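Speaker notes: Choosing colors for a small shop
May 3, 2024

Slide 1. Good morning and thank you for coming. I will speak slowly, please stop me if a word is not clear. I work on color for small shops, and my talk is about the paint on the wall and how the customer feels it.

Slide 2. The Sorrentino shop. They sell bread and coffee. When I came in April the walls were a cold white and the owners wanted dark red. We painted test squares in 8 places and left them for nine days. (Pause. Ask who has a shop with a window to the north.)

Slide 3. Pale colors. A pale green changes very much between morning and evening. The top side of a thing takes the light and the front side stays darker, so one paint looks like two. Say this before the slide changes.

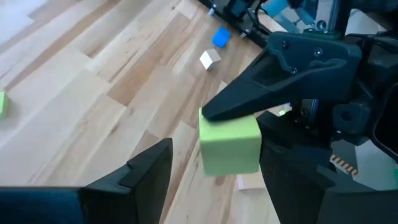 How big should a test square be?
As big as an open newspaper, and painted on the wall itself. A small paper card from the store is good only for saying "no" to a color.

Slide 4. Money. The Zovari shop had a budget of 2000 for everything, and the paint took 200 of it. The rest went to lamps. I think this was correct — a good paint under a bad lamp is lost money. Do not read the table aloud, it is in the handout.

Slide 5. Mistakes I made. At Ekus I chose the color in the evening, with the lamps on. In the morning it was gray and sad, and we painted again. I paid for the second paint. (People usually laugh here, wait a little.)

Slide 6. Questions. If someone asks about outside walls, say that I have only done inside work. Leave the color cards on the table near the door and ask people to bring them back before lunch.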